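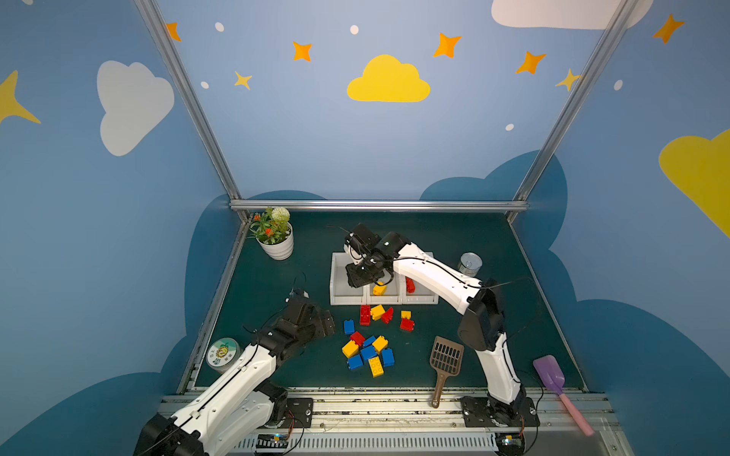 Thursday arvo: bricks, tray, painted walls

Notebooks > Jarnville > Bench work > Toy bricks
3 min read

Started after lunch, stopped when the light went. Ticket 2339. Mostly notes to self, tidy later (won't).

Bricks. Emptied the tub from the Hodoroagă box onto the green top. Toy building blocks, ordinary ones, various lengths. Washed them at home in the sink with dish soap, left overnight on a tea towel. Binned 2 with chewed corners. Put the Gamutex lot back in their own bag, they don't clutch with the others properly and we've had that argument before.

Want the pile loose in the middle of the table. No towers, no neat rows. A few touching is good, a few on end is good, the kids' version of a mess basically. Last week's was too spread out and looked like someone had planned it.

Walls. Very happy with these now. Light blue, big clouds, the orange stars across the back. Dark blue clouds low down were the last thing to go on and they make the whole lot read as night, even with a base colour that pale. Second coat on the big yellow one at the top did the trick, first coat was streaky as anything. Leftover Trovent tin is under the sink, lid is NOT on tight, somebody with stronger thumbs please.

Still to do on the walls:
- touch up where the masking tape lifted paint
- more white dots? maybe leave it
- wipe fingermarks, damp cloth only, no spray

Tray. The white one, three compartments, back centre of the table. Tried it hard up against the wall first, hated it, hard to see into. Brought it foward a bit. Colours are yellow, red, blue and the plan is one colour per compartment, but I haven't written down which goes where and that's going to bite us. Paper labels on the front edge? Would rather paint a stripe.
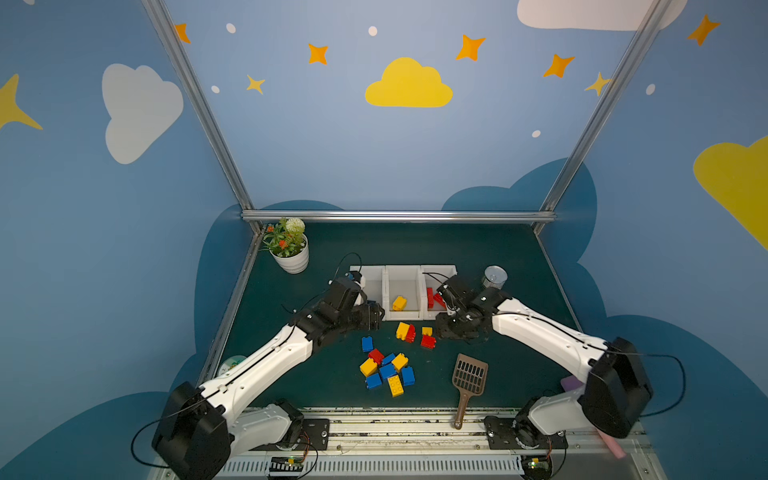
Anyway for now: red on the right, yellow in the middle, blue on the left. Writing it here so it's written somewhere. If anybody wants a different order say so before the stripes go on, I'm not repainting.

Green is a good call for the top btw. Was worried it'd be too dark under all that pale blue but the yellow bricks really sing on it. Blue ones less so. Could swap for a lighter blue if the shop has them, otherwise live with it.

Shopping:
- bag of 100 mixed bricks, same brand as the tub
- small brush, the old one has gone stiff
- tea towel (mine went home with paint on it)
- 2 lidded containers, one for spares, one for the Gamutex rejects

Tidy up: bricks back in tub at end of day, tray wiped out, tub on the shelf not the floor. Found one brick with my foot this morning. Blue. Check undr the bench before vacuuming.

Next session: stripes, then count the blues properly and see if we're short.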